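Household Tips
Keeping a kitchen drawer file for police matters
Updated 10/12/24

We had a break-in on Bouchard Street last February, nothing dreadful, a back door forced and a few things gone, and what I remember best is standing at the counter in my housecoat trying to find a pen while a very patient officer waited. I have kept a drawer ready ever since, and so have half the neighbours now that I've gone on about it to them!

Start with a plain expanding folder. Mine is an old Prudex one with a cracked elastic and it does the job beautifully. Label the first pocket "Report numbers" and put a pad of paper in it, with a pen clipped on so it can't wander off to the crossword.

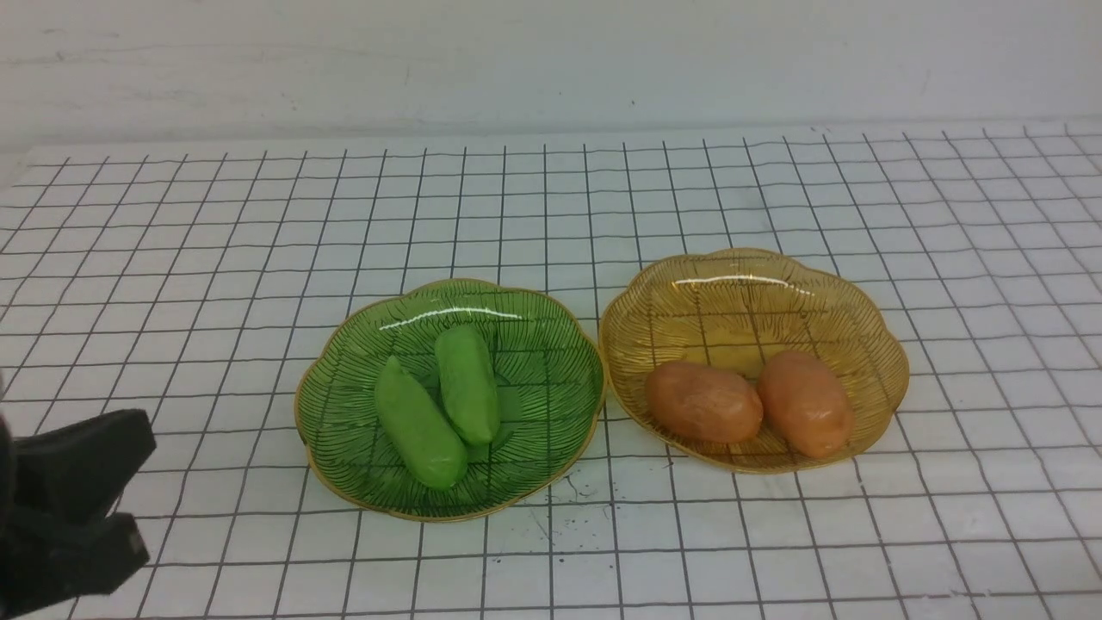 Photo: Gesska

Whenever you deal with an officer, whether it's a stolen bicycle, a fender-bender or being stopped on the way home, write it down the same evening. Put the time, the street corner, the officer's name and badge number if you have them, and what was said as near to word for word as you can manage. Don't tidy it up. If you remember something the next morning, add it underneath with the new date and leave the first version alone. My own notes from the break-in ran to 2 pages and I was glad of every line when I had to call back and ask for a copy of the report.

Phone numbers go on a card taped inside the drawer - the non-emergency line, your insurance, and the office that handles complaints about police where you live. I write the area code out in full, 905 and all, as my sister is on a different one and it has caused no end of muddle when she's minding the house. Anything happening right now is still a 911 call, card or no card.

The second pocket is for the household list. Go room by room on a rainy afternoon (put the kettle on first) and jot down makes, models and serial numbers. Our place took 40 minutes, not counting the garage, and I will get to the garage one day. Receipts for anything over $1,000 go in an envelope behind the list, and I keep a second copy at a friend's in Ekby. 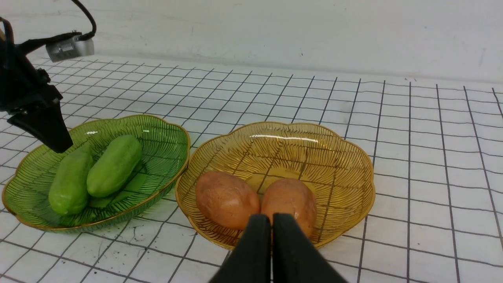
Source: Gesska kitchen and home pictures

If you do need to make a complaint, or answer one, make a photocopy of your notes and hand over the copy. Keep the original in the folder with a slip saying who has the other and when they got it. Ask for a file number before you hang up, and read it back slowly. For anything with a court date on it, please talk to a lawyer or a legal clinic early on, and bring the whole folder along with you, cracked elastic included.

Pencil fades, by the way. I lost most of a licence plate that way, so it's ballpoint in our drawer now.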